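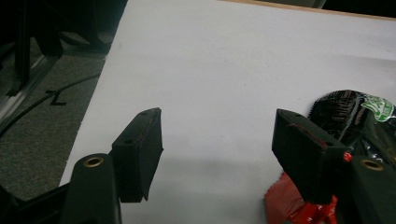

Black gripper fingers, white tabletop

Warkari canvassing app: one council by-election later

I've knocked on doors in Dratside ward for years with a clipboard and a biro on a string, so I was a bit sniffy when our branch moved over to Warkari in March. It's a phone app that holds your street lists and lets you mark who's in, who's out and who'd like you off their drive. We had 2,749 addresses to get through and I did 192 of them in my first week, mostly around Gallagher Road.

Setting up took 13 minutes, most of it me mistyping the branch code. After that it's dead simple! Big buttons, house numbers in walking order, odds and evens split properly (our old sheets never managed that), and it carries on working when you lose signal behind the flats.

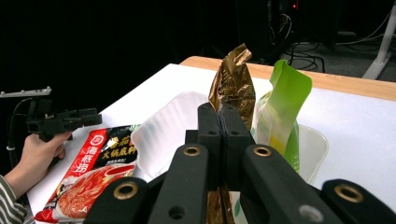

What got on my nerves

The battery drain is dreadful. I was down to 5 per cent by teatime twice, and a flat phone on a doorstep looks daft. The notes box is tiny as well, and if you take a call halfway through a note it's gone. I also tried Grasterard, which a neighbouring branch uses, and its notes are much better – but the map was so slow I gave up and went back.
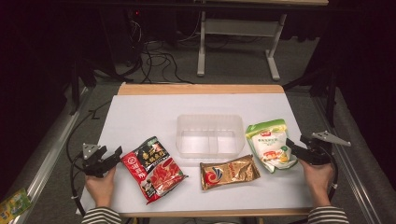 Sorting the answers afterwards is where Warkari needs the most work. Every "maybe" lands in one great heap, whether it's someone wavering over the bus cuts or someone who just wanted to get back to their dinner. I'd love it split like the clear plastic tray on the table there, with a divider down the inside and a side for each. As it is I end up doing it by hand at the kitchen table, swearing a bit.

Four stars from me. I'll be using it again for the May locals, with a power bank in my coat pocket and the clipboard in the car.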